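28 de setembro de 2023

Segunda sessão de medições acústicas no edifício da Trindside. Cheguei cedo para apanhar o ruído de fundo antes de ligarem a ventilação. Sonómetro calibrado à entrada e à saída, desvio dentro da tolerância. Pilhas novas nos dois microfones.

O problema continua a ser o corredor do piso térreo. O cliente queixa-se de que não se percebe o que é dito no balcão e quer comprar um sistema de som melhor. Continuo a achar que o dinheiro deve ir para o tecto. Com superfícies duras em quase todas as direcções, mais potência só acrescenta energia ao campo reverberante e a inteligibilidade fica na mesma ou piora.

Comecei pelas bandas baixas. A curva de decaimento em 200 Hz tem duas inclinações, a primeira rápida e a segunda bastante arrastada, o que sugere acoplamento com a caixa da escada. Repeti com a porta corta-fogo fechada e a segunda inclinação quase desapareceu. Registo isto aqui porque na folha de campo não há coluna para o estado das portas. Acrescentar a coluna.

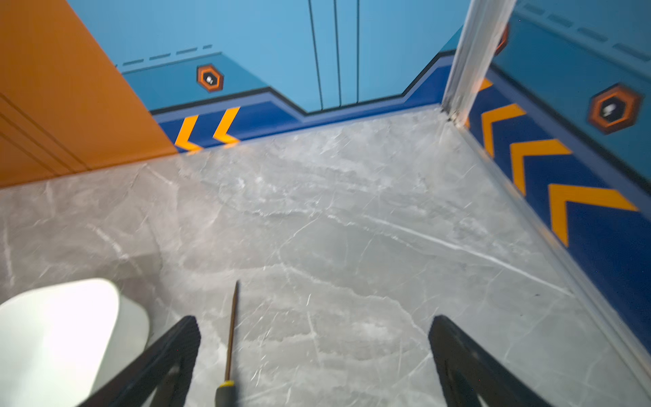
Vale a pena tratar as paredes antes do tecto? Só se restar eco flutuante depois de o tecto estar feito, e nesse caso basta tratar uma de cada par de superfícies paralelas.

À tarde passei os dados para o Wurnora. O programa voltou a rejeitar ficheiros com vírgula decimal e tive de converter tudo à mão. Perdi nisso o tempo que tinha reservado para o modelo. Fiquei com 214 respostas impulsivas válidas; as restantes têm ruído de passos ou de portas e foram para uma pasta à parte, sem apagar nada.

Dos absorventes possíveis, comparei 2 fichas técnicas. O painel da Funilby tem melhor desempenho nas médias frequências, mas pede uma caixa de ar de 275 mm e as condutas não deixam essa folga em todo o comprimento. O da Tsikata monta-se mais junto à laje e perde absorção nos graves. Falta saber se a ficha da Tsikata foi ensaiada com ou sem lã mineral por trás, informação que não consta do documento. Pedi o relatório de ensaio completo.

Notas soltas: o tripé grande tem o parafuso central moído e desce sozinho alguns milímetros por hora. O balão de látex continua a ser melhor fonte do que a pistola para este volume, embora a repetibilidade seja fraca abaixo dos 125 Hz. Comprar protectores de ouvido.

Amanhã, modelo geométrico e primeira estimativa do STI com o tecto tratado a metade da área. Se o valor não subir o suficiente junto ao balcão, experimento concentrar a absorção desse lado e deixar o resto como está.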